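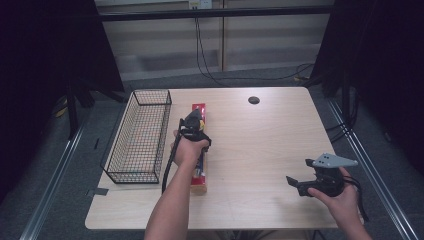 Table 2, box and basket task, both hand grippers in use.

August, started 09:40

Notes from the check of the hand-held pair at Table 2. I write it longer than usual so that the next person can repeat it without asking me.

Reason for the check: in the last batch from this table, the left gripper reported a closed position when the fingers were still open by a few millimetres. The operator did not feel anything strange in the hand. We saw it only later, when the width values were plotted. The right gripper was good in the same batch, so I first suspected the left cable and not the software.

Before touching anything I copied the old calibration file to the Grudport folder. Please always do this. In spring we overwrote one and had to build it again from paper notes, and it cost us an afternoon.

Cables. The left cable lies on the table top beside the work and the right bundle hangs down past the hand. I moved each one slowly along its length with the gripper connected and looked at the reading. Right: stable everywhere. Left: stable along the length, but it jumps when I bend it close to the connector. So the fault is in the last piece before the body. I opened the connector and found one crimp that I could pull out with two fingers. New crimp, new heat shrink, and I put the strain relief one notch further back. After this I bent it again 50 times in each direction and the reading did not jump.

I don't know how long the crimp was bad. My guess is that the cable was pulled at the last move of the table, when we changed from the Camargo layout to this one. I have no proof for it.

Finger travel. Measured with the feeler blocks, three times for each gripper. The left now opens to 76 mm and the right opens to 76 mm also. Before the repair the left gave anything between 71 and 76, depending on how you held the cable. Zero position is good on both. I did not change the springs. The left one feels a little softer to me but it is inside what we accept, and the person before me wrote the same thing, so perhaps it was always like this.

Plate on the right gripper. The screws under the light grey plate were not tight. I could turn one of them by hand. Tightened all, with a small drop of the blue thread lock. If you take the plate off again, clean the old thread lock out of the holes first, or the screw feels tight before it is.

Table. I checked that it does not rock and that the start position of the basket is the same as in the sheet: left side, long side going from back to front. The red box goes flat, also lengthwise. Keep things away from the grommet hole at the back, a box corner caught in it last month and we had to throw away the take. The grey tape at the front left corner is still holding, I did not replace it.

Floor. The cables behind the table make loops on the carpet. I have nothing against loops, but please don't put a chair on them. I would like to have a flat cable cover there. Kalville sells one that goes over carpet, and I have put it on the order list with a question mark.

Test run, 11:15. Empty basket, red box, the normal sequence: approach with the left, steady with the right, lift, place, release. I did 52 takes alone, with a short pause in the middle for my wrists. Width values from both sides followed the fingers in all of them. In one take I dropped the box, but this was my mistake and the data shows the drop correctly, so I kept it and marked it as dropped.

One small thing I noticed during the run - when the left hand comes over the far end of the box, the hand and gripper cover a good part of it. For the repair it does not matter. For the people who label, it maybe does. I tried to come in more from the side and it was better, but less comfortable. To discuss.

New calibration file saved under the usual name with "b" at the end. The old one stays in Grudport until the Drulludlow group has looked at their part of the batch and told us which takes they want to keep.

Still open:
- spare crimps, we have one bag left and it is almost finished
- write the bend test into the weekly sheet, at the connector end and not only in the middle
- same check on the pair from Table 1, same cable type, so probably the same weak place
- decide about the cable cover

Finished 13:20. Both grippers are back on the charger shelf, left one with a green label.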